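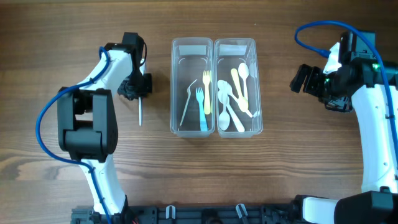

Início | Caderno | Ensaios | Arquivo | Contato

01/11/2019 - ensaio de envelhecimento, talheres descartáveis de PS, lote Hoxha

Retirados da estufa os corpos de prova da série 2, após 96 h a 70 °C. A série 3 fica até completar 432 h. Referência guardada no escuro, em saco fechado, à temperatura da sala.

Flexão no cabo, três pontos, vão de 60 mm. A série 2 rompe mais cedo que a referência, com fratura limpa junto à nervura e quase sem esbranquiçamento. Nos garfos a dispersão é maior do que nas facas - suspeito da linha de solda perto dos dentes, a confirmar com luz polarizada.

O Ketill Hauksdóttir pesou tudo antes e depois. Variação de massa dentro do erro da balança, portanto não atribuo a fragilização à perda de voláteis. Falta a curva de DSC, o equipamento está ocupado com as amostras da Mistisitz até meados de novembro.

Anomalia: dois corpos da série 2 apresentaram empenamento visível. Estavam na prateleira de cima, encostados à parede do fundo. Repetir com termopar nessa posição. Enquanto isso, os resultados desses dois ficam fora da média, mas mantidos na planilha com a marca E.

Stavros Georgiev pede o relatório no formato Curkgate, com desvio padrão em coluna separada. A planilha antiga calcula o desvio populacional - trocar a fórmula antes de copiar.

Pendente:
- calibrar o relógio comparador
- etiquetas novas para a série 3, as atuais descolam na estufa
- pedir à Hoxha a ficha do material virgem e o teor de reciclado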